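Diario de una teleoperadora accidental

16 de agosto de 2023

Llevo tres semanas moviendo cosas de un plato a otro y me pagan por ello. Mi madre lo cuenta en el pueblo como «trabaja con inteligencia artificial», y la dejo. La versión larga incluye demasiadas veces la palabra «plato».

El encargo se llama Folia y consiste en enseñar a dos brazos a recoger una mesa después de comer. Enseñar es un verbo generoso. Yo agarro los mandos, hago la tarea entera con los brazos de verdad, el sistema graba lo que ven las cámaras y lo que marca cada articulación, y al final pulso un pedal. Eso es un episodio. Luego se coloca todo otra vez, un poco distinto, y vuelta a empezar. El objetivo para octubre son 1746 episodios. Llevamos 623 y de esos habrá que tirar unos cuantos, ya llegaré a eso.

Cuando entré en Domcombe me imaginaba que la parte difícil sería el manejo. Tiene su cosa, sí: los primeros días cerraba la pinza con la convicción de quien estrangula a un ganso y la grabación se iba entera a la basura. Pero a los dos o tres días las manos se acostumbran. Lo que no se acostumbra es la cabeza, que a media mañana ya ha encontrado la manera cómoda de hacerlo todo y quiere hacerlo siempre así. La fiambrera en el centro, un plato a cada lado, el brazo que baja por el mismo sitio de siempre. Y entonces viene el desastre silencioso: cincuenta episodios impecables y casi idénticos. 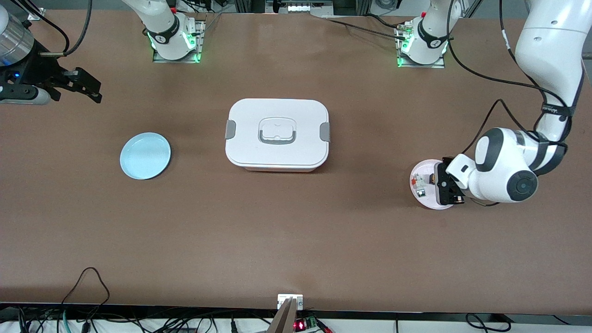
Con los primeros 40 entrenamos un modelo de prueba, por curiosidad más que otra cosa. Fue precioso mientras los objetos estuvieron donde yo los había puesto aquella semana. Movimos un plato un palmo y el brazo bajó con toda solemnidad al lugar donde el plato solía estar, cerró la pinza sobre nada, levantó la nada con muchísimo cuidado y la depositó en su destino. Un camarero de los de antes. El registro de la tarea decía «completada», para colmo, porque el pobre había hecho todos los gestos.

De ahí salió la hoja de posiciones. Antes de cada tanda un programita sortea dónde va cada cosa y con qué giro, y yo obedezco. Al principio me ofendía (¿un sorteo va a saber mejor que yo cómo se deja una mesa?) y ahora me da hasta paz. Si sale una combinación absurda, con dos objetos casi tocándose y sin sitio para meter los dedos, se graba igual. En las casas la gente deja las cosas absurdas.

Lo otro que he aprendido es a no ser elegante. Mis mejores episodios, los que yo enseñaría en una boda, son bastante inútiles para algunas cosas: llego recta, agarro a la primera, suelto y fuera. El modelo no ve nunca qué se hace cuando el agarre sale torcido. Así que ahora hay una cuota de torpezas deliberadas, y no vale hacerlas de cualquier manera. Tengo que acercarme mal, darme cuenta, retroceder un poco, corregir. Fingir torpeza con naturalidad es agotador. Fuera del trabajo me sale sola.

También está el asunto de las pausas. Si me lo pienso con el brazo en el aire, la grabación se queda con mis dudas, y un modelo que aprende mis dudas se para en mitad de la mesa con aire de haberse dejado el gas encendido. Hay que decidir antes de arrancar y después moverse sin prisa pero sin filosofar. Tengo un papelito pegado al mando izquierdo que dice PIENSA ANTES. Lo puse yo, y me molesta leerlo como si lo hubiera puesto otro.

Y las etiquetas, ay. A cada episodio hay que ponerle una frase con lo que se hace. Revisando las mías encontré «coge el bote», «agarra la botellita», «lleva el botecito al plato» y un «eso, ahí» que no recuerdo haber escrito pero que lleva mis iniciales. La herramienta de anotar, Mutatent, lo acepta todo con la misma cara. Hubo una discusión bastante larga sobre si esa variedad era riqueza lingüística o dejadez. Yo defendí la riqueza lingüística hasta que salió a relucir el «eso, ahí».

Sobre tirar episodios tengo sentimientos encontrados. Los criterios están claros: fuera si se cae algo al suelo, fuera si falta una cámara, fuera si alguien mete la mano antes del pedal. Lo que no está claro es la zona gris, el episodio que acaba bien pero por un camino que da vergüenza. Los guardo en una carpeta aparte llamada Margaritis, que suena a enfermedad y es el apellido que le pusimos al primer servidor. Cada tanto la abro, miro tres o cuatro y la vuelvo a cerrar con la sensación de haber trabajado.
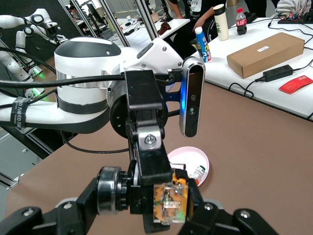 Catrin Morris me escribió a propósito de la entrada anterior que ella los tiraría todos sin mirar: «Nosotros guardamos una carpeta así durante un año entero y acabó con 1373 episodios que nadie quería revisar y nadie se atrevía a borrar. Si dudas más de diez segundos, fuera, y repites la toma, que cuesta menos que discutirla». Añadía que lo de las torpezas deliberadas le parecía bien siempre que las hiciera más de una persona, porque si no el robot aprende una única manera de equivocarse.

Lo segundo me ha dejado tocada. Llevo desde ayer fijándome en cómo me equivoco y es verdad que siempre me voy hacia la izquierda. He pedido que la próxima tanda de fallos la grabe otra persona del turno y me han dicho que sí con una rapidez sospechosa.

Lo primero todavía no lo he hecho. He abierto la carpeta, he ordenado los archivos por fecha y he borrado dos. Mañana toca tanda de posiciones nuevas, y el sorteo ya ha dicho que el plato va casi en el borde.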